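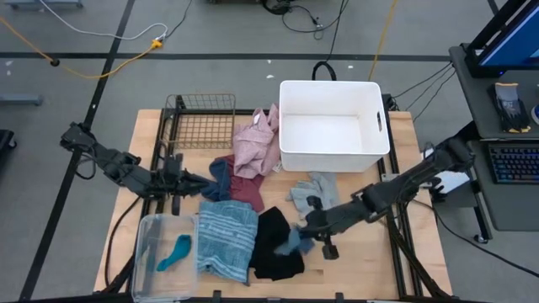

Page last changed: February, 4:10 p.m.

Monday

The office opened at the usual hour. The boiler had been serviced over the weekend and the reading room was comfortable by midmorning, although the corridor leading to the map store remained cold enough that staff kept their coats on when passing through it.

The principal business of the day was the Coman bequest. The Clornton Local History Office accepted these papers last autumn, and the first stage of listing has now reached the household accounts. There are 86 bound volumes in this part of the collection. The earlier ones are in a small, upright hand and give very little trouble. The later ones are in at least two hands, one of which slopes so heavily that the sevens and the ones cannot always be told apart. It has been decided that doubtful figures will be entered in the list with a question mark and left for a second reader.

The accounts are of more interest than had been expected. The family paid its laundress by the piece and wrote down each article sent out: shirts, collars, aprons, bolster cases, a christening gown that appears once and never again. In one winter the entries stop for several weeks. A note in the margin reads "pump frozen, all done at Brusten," and the charges for carting linen to Brusten and back are set out below it. The office had no earlier record of a laundry in Brusten at that period. A query has been sent to the Brusten parish office asking whether any rate books survive.

Kenna Kerr came in at eleven to continue work on the index of trades. She has now reached the letter M and reports that millers are in good order but that masons will have to be done again, as the slips were sorted by first name at some point before her time. She was offered the large desk by the window for this purpose and accepted it. Her index, when finished, will run to 2,000 slips, and the question of where to keep it was raised again without being settled. The oak cabinet is full. The steel cabinet has the space but its lower drawers do not lock.

The delivery from Sterko arrived shortly after noon. It contained the archival folders ordered before the holidays, 600 in all, together with the unbleached tape. The folders are the correct size on this occasion. The tape is narrower than the sample and will be used for the smaller bundles only. The invoice has been passed for payment less the charge for tape, and a letter to Sterko on that point was drafted and placed in the out tray.

Three inquiries were received by mail and one in person. The visitor wished to know whether the footbridge at the end of Tannery Lane was ever a public right of way. The relevant sheet of the 25-inch survey was produced, and shows the bridge but gives no indication either way. He was advised to consult the county road orders and was given the hours of the county office. He stayed for most of an hour afterward, looking at the photographs of the flood, and recognized the shop that had belonged to his grandmother's employer. He has promised to write down what he remembers of it — the office has had such promises before, but he did leave his address.

The afternoon was given to the talk on domestic life, which is to be held in the lower hall. The outline as it stands has too much on kitchens and too little on washing, mending and the care of clothes. The Coman laundry entries will go some way toward correcting this. The section on mangles should be shortened. The section on dyeing mourning clothes at home should be kept, with the recipe read aloud in full, as it was well received when last given in Clornton. Eight chairs in the lower hall need repair before the date, and the matter has been entered in the maintenance book.

A correction should be noted to last week's entry. The volume described there as the estate ledger is the garden ledger, and its shelf mark has been amended in the list. The estate ledger proper has not yet been found. It may be in the tin trunk, for which there is still no key.

The reading room closed at four. Volumes in use by Kenna Kerr were left on the window desk under a cloth, with a slip giving her name. Work on the sloping hand resumes tomorrow with the second shelf.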